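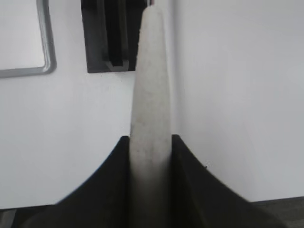 Phones in the Meeting Room: how a town council learned to worry about surveillance

Student project report, Media and Politics module
Submitted Tuesday, December 1, 2015

Why I picked this

I wanted to do something on surveillance and diplomacy, because that was the one lecture in the spring where I forgot to look at the clock. The trouble is that embassies don't answer emails from second-year students. My tutor suggested I go smaller, so I went a lot smaller and looked at Prultow, which is where my gran lives, and its twin town Kernitz over the border.

The two councils have a joint office that deals with the shared bus route, flood warnings and a summer exchange for school bands. In February the local paper in Kernitz ran a story saying that the phone system in the joint office had been set up so that the Prultow side could listen to recorded calls from the Kernitz side. Nobody had been told. There was a proper row! The Kernitz council asked for a written explanation, Prultow said it was a standard setting, and the band exchange got put on hold, which upset my gran far more than the phones did.

What I did

My question was whether people in the two towns read the same row in different ways. I went through the letters pages and online comments of both local papers, from the day of the first story until the councils put out their joint statement. That came to 1467 items, and I read every one of them (some on the bus, which I don't recommend). I sorted them by whether the writer was mostly bothered about privacy, about trust between the towns, about money, or about something else.

I also put a paper questionnaire through 200 doors in Prultow. I'd hoped to do the same in Kernitz but my German is not good enough to chat on doorsteps and I ran out of train fare. So that half of the project is lopsided, and I've tried to be careful about what I claim from it.
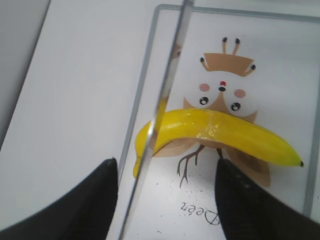
The sorting was harder than I'd expected. Loads of people are cross about two or three things in one letter, and one man managed to get from call recordings to bin collections in a single sentence. I started with nine categories and kept muddling them up, so I cut it down to 4 and went back to the beginning. That cost me a week. If I did it again I'd try the categories out on a small batch first, like the methods handbook says to.

What came out

In the Kernitz paper, the word that kept popping up was trust. People wrote about being neighbours and about feeling let down. Quite a few said they wouldn't have minded the recording if somebody had asked. In the Prultow paper the biggest group was money — who bought the phone system, who signed for it, and why the contract with Raltesel was never put out for other firms to bid on. Raltesel's name hardly appears on the Kernitz side until the third week.

The doorstep forms backed this up a bit. Most of those who sent one back had heard of the row, but plenty thought it was about the price of the phones and didn't know that calls had been recorded at all.

I leaned on Van Dijk for the idea of framing, meaning that the way a story is first told shapes what people argue about afterwards. It fits pretty well. The first Kernitz headline was about listening in. The first Prultow headline came 2 days later and was about the bill.

What I'm not sure about

People who write to papers aren't everybody. I also did all the sorting on my own, so there's no second person to check whether I put things in the right pile. And I do have family in Prultow, so I probably went a bit easier on them — I tried to watch for it.

I'd have liked to talk to someone in the joint office too. They sent me a polite reply with the joint statement attached, and I already had that. The band exchange is back on for next summer, by the way, and the recording function has been switched off while both councils look at a new contract.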